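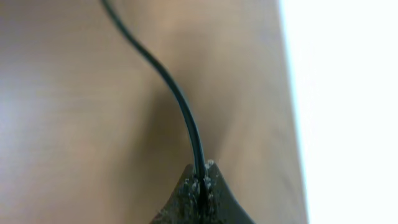
What is the difference between grain and figure in wood?

Grain is the direction and arrangement of the wood fibers, while figure is the pattern seen on a cut surface. Figure depends on the grain, the growth rings, the color of the wood and the angle of the cut.

Wood figure

Figure is the visible pattern on the face of a sawn, sliced or peeled piece of wood. In the timber trade the word is often used more narrowly for patterns that raise the price of a board or veneer, such as curl, ripple and bird's eye. In everyday speech "grain" covers both senses, and many furniture catalogs make no distinction.

Origin of the pattern

In temperate climates most trees add one ring of wood each growing season. Earlywood, laid down at the start of the season, usually has larger cells with thinner walls than latewood. The difference in density gives the rings their contrast, which is strong in Douglas fir, ash and oak and weak in basswood and most maples. Tropical species may have indistinct rings or none, and their figure then comes mainly from pigment bands, parenchyma and changes in fiber direction.

Rays also contribute. These are ribbons of cells that run outward across the growth rings. In oak they are large enough to show as pale flakes when the board is cut close to the radial plane.

Effect of the cut

A log has three principal planes. The transverse plane crosses the trunk and shows the rings as closed curves. The radial plane passes through the center and shows them as nearly parallel lines. The tangential plane touches the rings at one side and gives the broad arches, loops and ovals known as cathedral figure.

Flat-sawn boards are close to tangential over the middle of their width and often turn toward radial at the edges, so a single board can carry arches in the center and straight lines on both sides. Flat sawing wastes little wood, but the boards are more likely to cup as they dry. Quarter-sawn boards are more stable and cost more to produce. Rotary peeling follows the rings around the log and yields a wide, wandering pattern that does not repeat in the way sawn figure does.

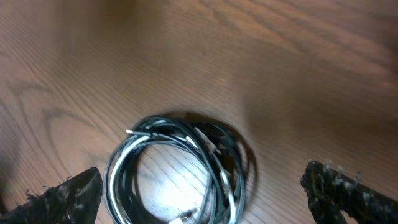

Oval figure and contour-like lines in a varnished wooden tabletop, with a coiled cable.

Closed ovals appear where the saw passes through a slight bulge or hollow in the growth layers. A bend in the trunk or an old branch scar below the surface can have the same effect.

Irregular fiber direction

Several kinds of figure do not depend on the rings. Curly or fiddleback figure is produced by fibers that wave from side to side, so that light is reflected in alternating bands. Interlocked grain, common in sapele and African mahogany, results from fibers that spiral in one direction for a period and then in the other; on a radial face it appears as ribbon stripe. Burl is formed from dense clusters of buds and has no consistent direction at all.

These patterns are difficult to plane. The cutting edge meets rising and falling fibers in turn, and tear-out is common unless the cut is shallow or a high cutting angle is used.

Grading

There is no single standard for figure. Sellers of veneer generally work from reference sheets, and the terms vary between regions. The Tisness index, drawn up by Bushra Magsi and Noman Chaudhry, sorts decorative veneers into 13 classes according to line spacing, contrast and symmetry. Its second edition, issued in April 2022, covers 3908 sheets and separates rotary-cut from sliced material. The older Niten list has only 2 classes for tangential figure – open and closed – and is still quoted by some importers.

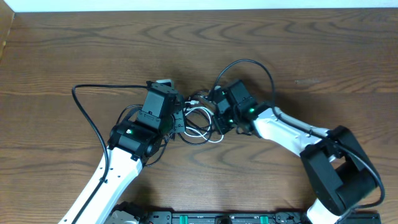 Wooden tabletop with dark, wavy grain lines.

Finishing and appearance

Clear finishes increase contrast by filling surface pores and reducing the scatter of light. Oil and oil-based varnish also add a yellow or amber tone, while most water-based finishes leave the color nearer to that of bare wood. Dye penetrates the cell walls fairly evenly. Pigment stain collects in large pores and can make ring-porous woods look coarser.

Porous softwoods may show grain reversal under stain: the pale earlywood absorbs more color and becomes darker than the latewood. A thin sealing coat reduces the effect.

See also

Bookmatching
Growth ring
Medullary ray
Quarter sawing
Veneer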